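Seam opening up in Berber carpet at hallway doorway – reseam or patch?

Posted by Jondero
July 11, 2022

I have a looped Berber in the upstairs hallway, installed in September two years ago over a rebond pad. The hallway is one piece and the bedroom is another, and they meet under the door. The seam has started to open along the middle. The gap is narrow, but two rows of loops on the bedroom side have come loose and one has pulled out for a few inches.

The installer used hot melt seam tape. When I lift the edge, the tape is still stuck to the hallway piece but the bedroom piece peels off it with almost no force. The backing on that side looks clean, with very little glue on it.

Two things I would like to know. Can the existing tape be reheated and pressed again, or does it have to come out? And can the pulled row be glued back down, or do I need to cut in a patch? I have a leftover piece from the same roll in the attic. 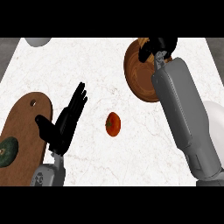 I own a knee kicker and a basic seaming iron. I have not done loop pile before, only cut pile in a closet.

Posted by Gellus507

Do not reheat the old tape. The adhesive has already flowed once and most of it has soaked into the hallway backing. You may get it to tack, but it will let go again under foot traffic.

Clean backing on one side usually means the iron was moving too fast or the edge was never pressed into the glue while it was hot. It can also mean the edges were not sealed. On loop pile, both cut edges need a bead of latex seam sealer before they go together. Skipping that is the usual reason rows pull out.

Order of work:

Release the carpet from the tack strip on the bedroom side, far enough back to fold it.
Warm the old tape and peel it off the hallway piece slowly. Pull along the seam, never across it.
Trim any loose yarn with sharp scissors. Do not pull it.
Seal both edges and let the sealer set as the label says.
Center new 4 inch tape under the joint, run the iron at its low setting, and press the backing in behind it. Put a flat board on the seam until it cools.
Restretch the bedroom side – lightly, and away from the seam.

The pulled row can be glued back with a thermoplastic pile adhesive if you still have the yarn. Lay it in one loop at a time with an awl. A few inches is not worth a patch.

Posted by Noonan

Check that the leftover piece runs the same direction before you cut anything. Mine didn't match and it showed.

Posted by Vorkulari

I just put a metal strip over mine. Works fine.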